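4.2 Catch records, Pridia reservoir

Figure 3. Fork held upright over a marble-patterned table.
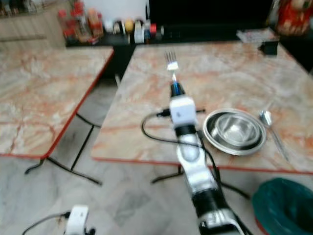

Galanis disagreed with our first reading: the walleye were never gone, she said, only deeper than the nets we set in September. Fair point. Nets reset at 45 feet, 16 sets per side, same mesh as before. Dawn pulls only, evening ones droped after the dam release.

Catch went up on the east side, flat on the west. Mostly young fish, few over legal size. Stocking records from Kalier list 200 tagged walleye; we got 7 back, all east. Too few for a survival estimate, so none given. Tags read by Bhutto, then checked again by a second reader.

Bass not covered here, see section 5. Water temperture logged at each set but the west logger failed on a Friday and those rows are left blank in the table.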